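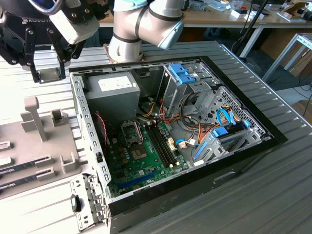
Muss der Arbeitsspeicher raus, bevor man an den Prozessor geht? Man kann ihn drin lassen, solange der Hebel am Sockel frei nach oben schwenkt, ich nehme die Riegel aber trotzdem lieber raus.

Werkstatt > Notizbuch > Rechner > Sockel und CPUs

23/01/2024

So, die alten Büro-Tower aus Zarham sind dran, 21 Stück insgesamt (der Flur steht voll damit!). Die Boards sollen weiterleben, die Prozessoren kommen ins Regal Remero, sortiert und beschriftet. Ich fang immer mit dem Hebel an: leicht nach außen drücken, hochschwenken, dann die Ladeplatte aufklappen. Und bitte, bitte nicht mit dem Finger in den Sockel fassen, auch nicht »nur mal kurz«. 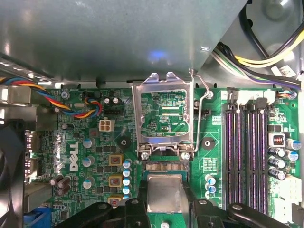

CPU unterhalb des offenen Sockels, Ladeplatte hochgeklappt, Board von Dell.

Yoshinori Tsuji meinte, wir sollten alte Wärmeleitpaste gleich beim Ausbau abwischen. Finde ich gut, kostet mich pro Stück eine Minute und das Regal bleibt sauber. Isopropanol steht bei den Bürsten, 70 Prozent reicht mir dafür.
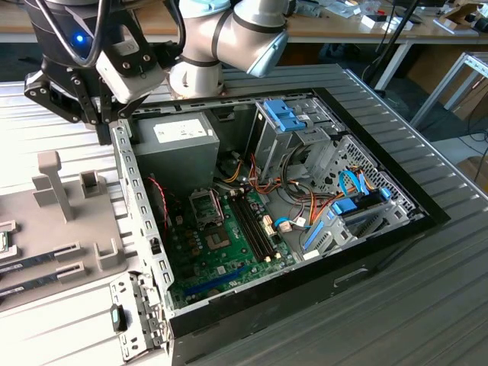
Für die Liste brauche ich noch ein System, das auch in März noch jemand versteht. Bisher schreibe ich Gehäusenummer, Sockel und Speicher in eine Zeile. Beim Tower auf dem Tisch wäre das: Sockel leer, alle vier Speicherbänke leer, blaue Laufwerksschienen noch drin. Die Schienen bitte aufheben, davon fehlen uns für Palacios noch 7!

Zuletzt aktualisiert: 23 Uhr

Kommentare

trerkum_lager: Schienen hab ich noch eine Tüte voll, bring ich mit.

Y. Tsuji: Leere Sockel bitte mit Kappe ins Regal, die Kappen liegen in der Schublade unter der Waage.

mk: Sind die Netzteile auch für uns oder gehen die zurück?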